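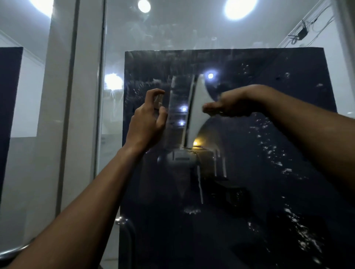 Chapter 9
What Encryption Leaves Showing

By now you have worked through the math of locking a message, and if you did the exercises you have locked and unlocked a few of your own. I hope you enjoyed it! There is a real thrill the first time a line of gibberish turns back into your own sentence, and I still get it every term when I set up the lab.

Now we look at the same message from the outside. Somebody sits on the network between you and a friend. They have no key and no hope of getting one. The text is closed to them. What can they still learn? Quite a lot, and working out how much is one of the most enjoyable kinds of detective work in the whole field of computer security.

The word for what they learn is metadata, data about data. On a paper letter it is the address, the postmark, the weight of the envelope and the day it arrived. On a network it is the sender's address, the receiver's address, the time, the size, and the rhythm of the traffic as it goes back and forth. Some of it has to be readable. A router can't forward a packet if it can't tell where the packet is going, just as a mail carrier can't deliver a blank envelope.

Before reading on, get out a sheet of paper and write down everything a stranger could tell from your phone bill alone, without hearing a word of any call. Keep the sheet. You will want it for the section on call graphs.

Opening case: the bid that leaked

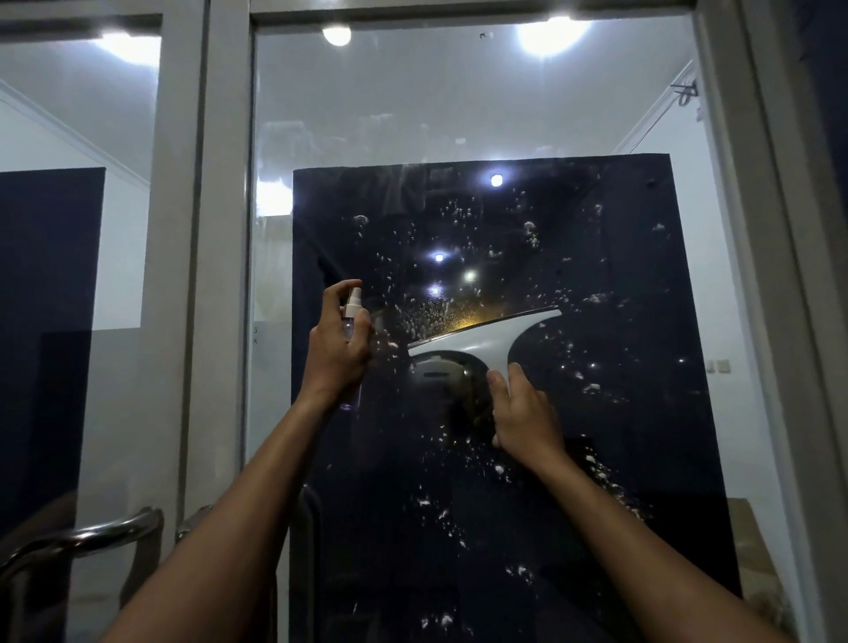 HOLLENSTEIN, April – A freight company named Zakirden was getting ready to buy a smaller rival, Pralwood, and wanted it kept quiet. The managers did nearly everything right. They moved all talk of the deal onto an encrypted messaging service, they checked each other's keys in person, and they never put the rival's name in an email. And still, a trade newsletter in Vustitz ran the story before the papers were signed.

At first everyone suspected a person. Laptops were searched and phones were handed over, and there was a good deal of bad feeling in the hallways. Then someone in the network group pulled the traffic records from the office Wi-Fi, which a visiting contractor had been able to read for weeks. The contractor had never decrypted a thing. The records held 551 connections between two offices that had hardly ever been in touch before, most of them late in the evening, with a burst of very large transfers at the end. (If you have ever sent scanned contracts to anyone, you know how big those files get.)

Put yourself in the contractor's chair. Two firms that normally ignore each other are suddenly in contact every night. The contacts stop when one firm's lawyers are on vacation and start again when they come back. Then the big files move. You don't know the price, and you don't know who said what to whom, but you can make a very good guess at what is going on. The newsletter made the same guess.

I love this case because the encryption worked. Every message in it stayed sealed, and as far as anyone knows they are sealed today. Students often want to call it a failure of the software, and we usually have a fine argument over that in class. See which side you come down on by the end of the chapter.

Content and context

Security people split what travels over a network into content and context. Content is what you said. Context is everything around it: who, when, where from, how long, how often. Most of the tools you met in the last few chapters guard content, and they guard it extremely well. Context is harder to guard, partly for the routing reason given earlier and partly because hiding it costs something. You can pad every message out to the same size, but then you pay to send the padding. You can mix your traffic with that of strangers, but then your messages arrive late. You can send fake messages all day long so that the real ones don't stand out, and your battery will be flat by lunch.

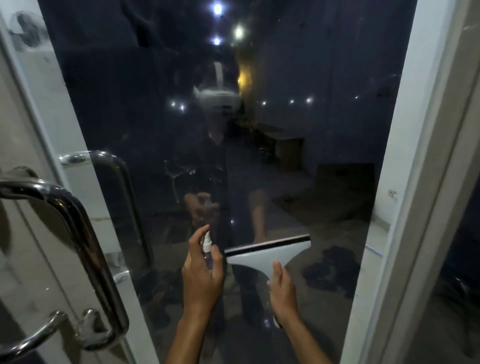

Traffic analysis is the name for reading context on purpose. It is older than computers by a long way; radio operators were doing it with pencils and graph paper, counting how often each station came on the air. A useful way to think about it is to stand in front of a door with darkly tinted glass. You can't make out the room behind it, and that is the content, safely hidden. But the steel pull handles are in plain view, and so are the smudges on the pale wall alongside. The dark pane even works partly as a mirror, so whoever stands there spraying and squeegeeing it shows up in the reflection, dark shirt, spray bottle and all. The tint covers one direction of looking and leaves the rest alone. Encryption behaves in much the same way, and the analyst spends the day on handles, smudges and reflections.

Be careful with what you find, though. Context is suggestive, and it is very easy to fall in love with a pattern. A phone that goes silent at midnight may belong to a person who sleeps, or to a person who carries a second phone. Some four of the review problems at the end of this chapter have an obvious answer that is wrong, and I won't say which ones.

What you will need

Bring your notes on packet headers, and the capture tool from the earlier lab. You won't need any new math. Run captures only on your own machine or on the practice network – never on the dorm Wi-Fi or the one at your coffee shop, however tempting that is. Other people's context belongs to them, and in many places the law agrees.

Key terms: metadata, content, context, traffic analysis, padding, cover traffic, mix network, call graph

We start with the humble packet header, field by field, and ask of each field who needs to read it and who merely can.

Reader comments

"Used this with my evening class. The phone bill exercise ran way over time and they didn't want to stop. One student worked out her roommate's pizza night."

"Shouldn't padding come before mix networks in the key terms? Oh wait, it does. Great chapter anyway, I was dreading this part of the course."

"I'm on the side that says it WAS a software failure. If the app knows the traffic is visible it should warn you. Is there an answer key for the review problems?"

Get a note when the next chapter goes up. Enter your email to join the newsletter. We use cookies to remember your place in the book. Accept | Settings

Contact the author | Copyright, all rights reserved | Back to top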